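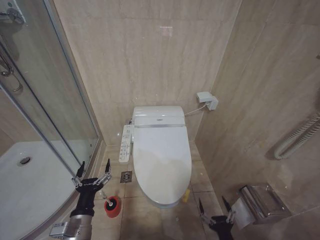 Reviews > Bathroom > Bidet seats

Tingate S3 electronic bidet seat: long-term review

9 November 2024
By Karabo Mtshali

The Tingate S3 is a mid-priced electronic bidet seat with a heated ring, a warm water wash, a warm air dryer and a soft-close lid. I fitted one in February and it has been in daily use by two adults since then. The unit was bought at the normal retail price of £413. Tingate had no part in this review.

Fitting

The seat is supplied with a mounting plate, two bolts with expanding rubber sleeves, a T-valve, a braided hose and a paper template. The template is accurate, but it assumes that the bolt holes in the pan are at a fixed spacing. Mine are slightly wider, and the plate has enough slot length to take up the difference. Measure before you order. Tingate lists two lengths of seat, and the shorter one will leave a strip of rim showing on an elongated pan.

The T-valve goes between the isolating valve and the cistern inlet. The threads supplied were half-inch, which matches most British cisterns with a side or bottom inlet. The fibre washer in the box was thin and wept slightly at the first attempt. I replaced it with a thicker one from a plumber's merchant and the joint has been dry since. Back-siphonage rules apply to anything that sprays below the rim of the pan, so ask a qualified plumber what your supply needs before connecting it to the mains.

Electrical supply is the larger question. The rules on what may be installed in a bathroom, and how far from a bath or shower, are strict, and the job belongs to a registered electrician. Mine took half a day, including the certificate. Allow for this in the budget, as it can come to more than the difference between a cheap seat and a good one. The flex on the S3 is short and leaves the housing on one side only.

Water heating

The S3 uses a small tank. Stated capacity is not given in the manual, so I measured the useful flow by collecting water in a jug at the middle temperature setting. It gave 500 ml before the stream became noticeably cooler. At medium pressure that is enough for one user with a little in hand. A second user straight afterwards gets a lukewarm wash. Recovery to full temperature took 13 minutes in a cool room.

The Lamrani Duo, which I had on loan for comparison, heats the water as it flows and has no such limit. It draws more current while washing and the temperature wanders at the start of the cycle, with a cold first second or two. I prefer the tank for one or two people. A family of four should look at the Lamrani.

Wash

There are two nozzle positions, and each can be moved forwards or backwards in small steps. Pressure has a wide range. The lowest setting is too weak to be of use and the highest is stronger than most people will want, so in practice the middle of the scale does all the work. The oscillating mode moves the nozzle through a short stroke and is the setting I leave on.

The nozzle rinses itself before and after each wash. This deals with ordinary use but does not prevent limescale. We have hard water, and by the summer the spray had developed a bias to one side. The nozzle tip pulls off for descaling — the manual shows this in a diagram so small that I missed it twice — and an hour in citric acid put it right.

Seat and dryer

Seat heat has 3 levels. The lowest is sufficient indoors for most of the year. Warmth is even along both sides, with a cooler patch at the front where the element stops. The seat surface is hard and easy to wipe, and has not yellowed or scratched. Both hinges still close slowly and without a knock.

The dryer is the weak point, as it is on every seat I have used below the top price band. Air is warm but the flow is low, and complete drying takes longer than anyone is likely to sit there. We use a small amount of paper instead. Noise is moderate, similar to a desk fan on its upper speed, and audible through a closed door at night.

Running costs

I put an energy meter on the Lamrani during its loan but did not do so on the S3, which is plugged in here at a wall outlet through an adapter. I therefore have no measured figure for it. The energy-saving mode drops the tank and seat temperature after a period without use and learns a rough daily pattern over the first week. It was usually right in the mornings and usually wrong at weekends.

Cleaning

The whole seat slides off the plate after pressing a button at the side. This is the best thing about the design. The gap behind the hinges on any toilet seat collects dirt, and with the S3 it can be reached in seconds. The older Stumitz seat I replaced had to be unbolted from below, and was cleaned far less often as a result. Use a mild detergent on the plastics. Solvent and bleach sprays will dull the finish, and Tingate excludes such damage from the guarantee.

Spares

Nozzle tips, hoses and inlet filters are stocked by Naritlow, the British distributor. I ordered an inlet filter and it arrived in two days. The tank assembly is not sold separately, so a leak after the guarantee ends would mean a new seat.

Verdict

Recommended for one or two users who already have a suitable supply or are refitting the room anyway. Buyers who want the dryer to replace paper altogether should spend more or wait.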